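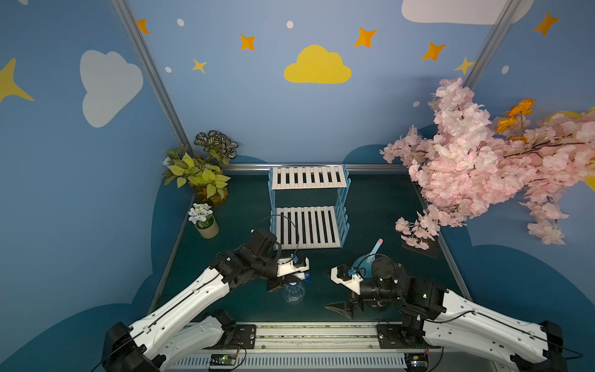 Bottled water left in a hot car, still OK to drink?

Posted in Food and Kitchen, December 2018

Geum-ok Baek
I buy water by the case and usually leave it in the trunk until I feel like carrying it upstairs. This past summer a case sat in there for most of July and August. I forgot about it, and then in the fall I put it in the hall closet with the rest. Now I can't tell which bottles are the ones from the car. They're all the same brand (Pralow, the store brand where I shop) and the date on the caps is the same for all of them, January of next year, so that's coming up too.

My sister says throw out everything because heat makes the plastic go into the water. My husband says water doesn't go bad and the date means nothing. I opened two of them. One tasted normal and one tasted a little like a new shower curtain. I didn't get sick from either one.

So what I want to know is whether the ones that taste fine are fine, and whether I need to care about the date. Also is there any use for the bad ones, I don't like pouring out that much water.

dcostard_w
Your husband is right. Water is water. I've been drinking out of the case in my truck for years.

Sakamoto
I worked in the stockroom of a grocery warehouse for a long time and we got this one from customers every summer.

The date first. In the United States bottled water isn't required to carry an expiration date. The bottlers put one on anyway, often two years out, partly for stock rotation and partly because the taste can change as it sits. Plain unopened water that has been kept somewhere cool and dark doesn't become unsafe the day after the date. If the seal is good and it looks clear and smells like nothing, I would drink it in January or in March. Flavored water and anything with sugar is a separate matter and there I would go by the date.

Now the heat. Most of those single bottles are PET, which has a 1 in the little triangle on the bottom. Very small amounts of a couple of substances (antimony is the one people usually bring up) can move from PET into the water, and heat and time both speed it up. The studies I've read found the amounts were generally low, under the drinking water limits, unless the bottles were kept very hot for weeks. A closed trunk in July can get well past 90 degrees, so two months in there is closer to the bad end than an afternoon at the beach is. I don't think you've hurt yourself with a few swallows. I also wouldn't drink a whole case of it on purpose.

The taste you got is probably the plastic. It can also come from whatever was next to the water. Bottles aren't a perfect barrier to smells, and a trunk may have had gasoline, washer fluid or a new floor mat in it. For that reason don't store water next to paint or cleaning supplies in the closet either. We kept ours at the other end of the building from the detergent and still had a pallet come back once because it tasted like dryer sheets.

What I would do in your place: since you can't tell the bottles apart, stop using that batch for drinking and cooking. Write "not for drinking" on the shrink wrap with a marker. Use it for houseplants, mopping, rinsing out the recycling, or flushing the toilet if the water gets shut off. Don't give it to the dog. Then buy a fresh case, bring it straight up and write the month you bought it on the side.

If part of the reason you keep it is for emergencies, the usual advice is a gallon per person per day, for at least 3 days. A case of half-liter bottles comes to a little over three gallons, so one case doesn't go very far for two people. A couple of the big jugs take up less floor.

One more thing, don't refill the thin bottles over and over. They get scratched inside and are hard to wash properly, and the neck picks up germs from your mouth. A real bottle with a wide opening is easier. I have a steel one from Vollance that goes in the dishwasher, but any wide one will do.

Geum-ok Baek
Thank you, this is what I needed. I've marked the wrap and moved it to the laundry side. Turns out the closet had a can of wood stain on the floor right beside the water, so maybe it wasn't only the car. The stain went down to the basement. My husband still says he'll drink it.

dcostard_w
Tell him I said good for him. I do keep mine under the back seat and not in the bed, so it's out of the sun.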